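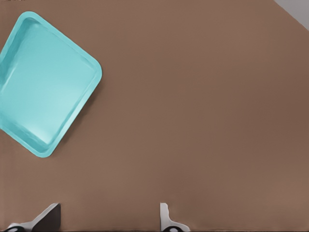
Turquoise tray on a brown surface

Gratcombe Register of Public Lives: frequently asked questions

What is the Register?
The Register is a reference collection of short biographies of people who have held elected office in Gratcombe. It currently contains 802 entries. Each entry gives dates of office, ward, party or grouping where known, occupation, education, and a summary of public work.

Who is eligible for an entry?
Anyone elected to the borough council, its predecessor district council or the Trumwood parish council. Co-opted members are included if they served a full year. Unsuccessful candidates, senior officers and honorary freemen are not covered unless they also held a seat.

Are living people included?
Yes. Entries for living people are limited to information already on the public record. Home addresses, names of children under 18 and medical details are left out in all cases. The day and month of birth are also withheld for living people; only the year is shown.

How long is an entry?
The limit is 2000 words. Most entries are far shorter, as many members served a single term and left few records. An entry may consist only of a name, a ward and dates of office. These are marked "Brief" in the index.

What do the entry grades mean?
Brief: name, ward and dates only, taken from election returns.
Standard: career and public work, with at least two independent sources.
Full: as Standard, with family background, a list of committees and a bibliography.
Grades describe the amount of material held. They are not a judgement on the person.

Which sources are accepted?
Council minutes, election returns, parish registers, census returns, newspapers and published books are accepted. Recorded interviews may be used for matters of opinion and recollection but not, on their own, for dates. Campaign leaflets may be cited only as evidence of what a candidate claimed at the time.

Why does a date in the Register differ from the one in the newspaper?
Newspapers often gave the date of the count or of the first meeting. The Register uses the date on which the member formally took office. Where the minutes are missing, polling day is used and the date is followed by the letter P.

How are changes of name handled?
The entry is filed under the name in which the person was last elected. Other names are cross-referenced in the index. For names in which the family name comes first, the order used by the person is kept in the heading and the entry is filed by family name.

How are changes of party handled?
Each affiliation is listed with a start and end date. If a member resigned a party whip but joined no other group, the period is shown as "Unattached". "Independent" is used only for members elected as such.

Who writes the entries?
Entries are drafted by contributors and checked by a second reader. Tiziana Morelli edits entries for the period before the borough was formed. Joon-young Ko edits all later entries. Unsigned entries were carried over from the printed edition.

How do I report an error?
Use the correction form at the foot of the entry. Quote the entry number, the wording you believe to be wrong and a source for the change. Corrections without a source are logged but not applied. Decisions are normally sent within 40 working days.

Can I have my own entry removed?
Entries are not removed on request, as they record the holding of public office. A living subject may ask for any item beyond name, ward and dates to be reviewed. Reviews are handled by Misaki Murakami and not by the editor of the entry.

How often is the Register updated?
Corrections are published monthly. New entries are added each July, after the annual council meeting minutes have been approved.

How should I cite an entry?
Give the contributor, the heading of the entry, the title of the Register, the entry number and the date you viewed it. For unsigned entries, begin with the heading. Earlier versions can be supplied if you quote the version number shown under the heading.

May I reproduce the text?
Up to two entries may be reproduced in full without permission, provided the source is given. Portraits are licensed separately and may not be reused.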